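# Running a shirt-folding demo at an open day

These are the steps we use at Plorkus when visitors come through the Cowie building in June. They assume you already have a two-finger arm that can fold a garment on your own bench. The notes cover getting it to do that in front of people.

## Before the doors open

1. Cover the table with something that has a bit of grip. Shirts slide on a bare top, and a fold that starts crooked stays crooked.
2. Tape a line on the floor 3 feet from the table. Visitors stand behind it. One staff member stays by the stop button the whole time.
3. Load the Provon fold program and set the speed to half.
4. Run ten folds with no audience. If two fail, recalibrate the wrist camera before you do anything else.

## Choosing the clothes

Pick garments with large printing. People in the second row can tell which way up a shirt is, and they follow the fold more easily. Cotton is easier to pinch than slick polyester. Take everything out of its packaging the night before.

## The pinch

Lay the jersey flat, back side up, and smooth out the big wrinkles. Small creases are fine. Bring the gripper in low at the bottom hem and close on a small fold of fabric. A full handful will drag the whole shirt.
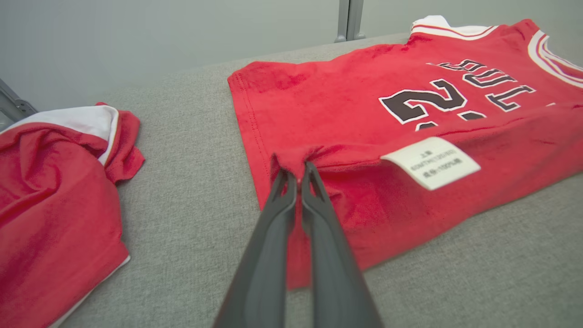
*Gripper closed on the hem of a red Bulls jersey, next to the care label.*

Stop here and let people look. Most of the questions come at this point, usually about how hard the fingers squeeze. Our Grekus controller shows grip force on a scale up to 1,000, and we run cotton at 205. Start at 100 and work up until the cloth stops slipping out.

Keep the pinch clear of any sewn-in label. The label is stiffer than the cloth and can throw off the grip.

## The fold

Lift slowly, carry the hem toward the collar, and lower it before opening the fingers. Opening too high drops the fabric in a heap. If that happens, press pause, flatten the shirt by hand, and restart from the pinch.

Each run takes a few minutes. Leave a gap between groups so the motors can rest, and check the finger pads for lint before the next one.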